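Planches du relevé de mobilier d'atelier, salle Olley. Textes de Bimla Dhillon, relecture technique d'Akash Grewal. État de décembre.

# Plans de travail et contenants : galerie

La galerie réunit les notes prises lors du remplacement des plans de travail de la salle Olley. Les notices portent sur les surfaces, les chants, les bacs et leur implantation. Les planches encore au tirage sont représentées par leur seule notice ; leur numéro est conservé pour garder la correspondance avec le registre papier. Les cotes sont en millimètres, relevées au mètre ruban et arrondies à l'unité.

Les désignations commerciales (Flaltix pour les plans, Hunach pour les bacs) sont celles des bons de commande. Elles ne figurent pas sur les pièces elles-mêmes et servent uniquement au classement.

## Planche A. Plan principal, cotes

Longueur hors tout : 1747. Profondeur utile : 1168. Épaisseur au chant : 30. La profondeur est mesurée du chant avant au chant arrière, sans déduction pour les arrondis. Tirage en attente.

Le plan a été posé sur le piètement existant, dont les patins réglables ont été conservés. Écart de niveau admis sur la longueur : jusqu'à 2 mm. Au-delà, reprendre le réglage par les patins arrière, puis contrôler la diagonale.

## Planche B. Plateau clair, bac jaune

Surface gris-blanc pâle, en grande partie dégagée. Un bac jaune ouvert sur le dessus occupe l'angle inférieur gauche de la vue ; fond noir au-delà du bord opposé. 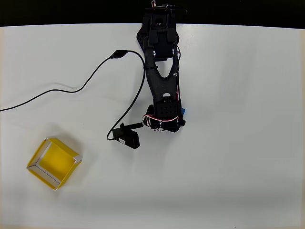

## Planche C. Chants

Les chants rapportés de la première livraison ont été refusés : joint de colle apparent sur toute la longueur du côté fenêtre. La seconde livraison est conforme. Arête supérieure cassée au papier fin, arête inférieure laissée vive sauf au droit des passages de jambes.

Point à surveiller : les chants d'extrémité marquent au contact des chariots. Une butée basse a été demandée à l'atelier Srivastava, sans réponse à ce jour. Tirage en attente.

## Planche D. Teinte du plateau

Trois échantillons étaient en concurrence, du blanc franc au gris moyen. Le choix s'est porté sur la teinte intermédiaire. Le blanc franc fatiguait la vue sous l'éclairage de plafond, et le gris moyen rendait mal la lecture des petites pièces métalliques. La couleur d'un plateau clair varie sensiblement d'une prise de vue à l'autre ; pour toute commande complémentaire, se reporter à l'échantillon physique rangé avec le registre.

## Planche E. Bacs, repérage par couleur

- Jaune : pièces à trier.
- Bleu : pièces contrôlées.
- Gris : rebut et chutes.

Le repérage vaut pour l'ensemble de la salle. Les bacs sont sans couvercle et se posent à même le plateau, parois parallèles au chant avant lorsque la place le permet. Le modèle empilable a été écarté : son rebord intérieur retenait la visserie courte au moment de vider.

Les étiquettes adhésives tiennent mal sur les parois. Essai en cours avec des porte-étiquettes à pince, quatre pièces commandées.

## Planche F. Entretien de la surface

Chiffon microfibre légèrement humide, savon neutre, essuyage immédiat. Pas de poudre à récurer ni de tampon abrasif, même usé. Les traces de crayon partent à la gomme blanche. Pour les traces de feutre, alcool ménager sur coton, par petites surfaces, puis rinçage.

Vider les bacs avant de les déplacer sur le plateau. Un bac chargé que l'on fait glisser raye le revêtement si un copeau se trouve dessous ; deux rayures de ce type ont été notées sur l'ancien plan, près du chant gauche.

## Planche G. Dépose de l'ancien plan

Quatre équerres, seize vis, dont trois foirées et percées. Le panneau déposé est stocké debout dans le couloir, face décor contre le mur. A. Grewal propose d'y débiter deux tablettes pour l'armoire basse. Tirage en attente.

## Registre

Le registre papier se consulte à l'accueil de la salle, le matin jusqu'à 11 h 30. Toute correction de cote est à porter au crayon dans la marge, avec initiales, et sera reprise dans la galerie à la mise à jour suivante. Les planches C et G sont les prochaines à tirer.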